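Search this site Search

Horkon collects handwriting demonstrations for arm control at Rendgate

Horkon has begun recording whiteboard writing tasks at its Rendgate workshop, using a remote-controlled arm fitted with a gripper and a wrist camera. The operator drives the arm from a paired controller and draws short strokes with a marker. Each attempt is stored as one demonstration, with joint positions, gripper state and camera video kept on a shared clock.

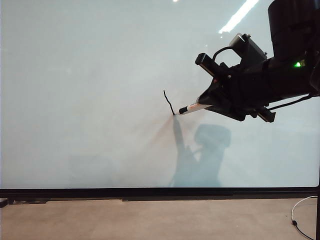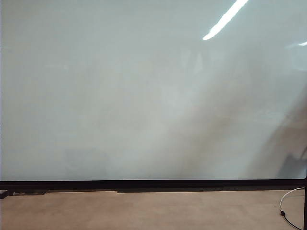 Board, marker and arm

The first picture has the marker held in the gripper with its tip on the board, at the end of a short black line. The second is of the board with no marks on it and the arm out of view. A fixed camera covers the board and a strip of floor, and its position is not changed during a session.

Writing was chosen as the second task in the series, after peg placement. Krum Delić, who leads the control work, said that the difficulty lies in contact. "If the pen presses too hard the arm stalls or the pen slips in the jaw. If it presses too lightly the line breaks up. An operator corrects for that by eye and by feel, and those corrections are what we want in the data."

The controller returns a small resistance to the operator's hand when the arm meets a surface. Delić said the first version had no such feedback and that operators tended to push through the contact point, which gave thick starts to each stroke. Those recordings have been kept but are tagged separately.

Data set so far

The set holds 3628 demonstrations, of which 856 are writing strokes. A further 306 were rejected in checking, mostly for dropped video or for a clock error between the arm and the wrist camera. Strokes are divided into straight lines, hooks and closed curves. Whole letters will be added once the closed curves reach the same share as the other two.

Minoru Koyama is training the policy on the recorded strokes with software from Plasuria. A test in December used 40 trials on straight lines only. Koyama said the policy kept contact over most of the length but was late to lift at the end, leaving a small tail. He puts this down to the way operators pause before lifting, and the instructions have been changed so that the lift follows the stroke without a stop.

Glare from the room lighting shows on the board's glossy surface in the fixed view. Koyama intends to train one version with the glare masked out and one without, and to compare the two on the same strokes.

Next stage

Recording continues until the closed curves are complete. The same controller will then be tried on the smaller Kirui arm, which has a shorter reach and will need the board moved closer - a change that means the fixed camera has to be calibrated again. Horkon expects to begin that work on a Thursday session, when both operators are on site.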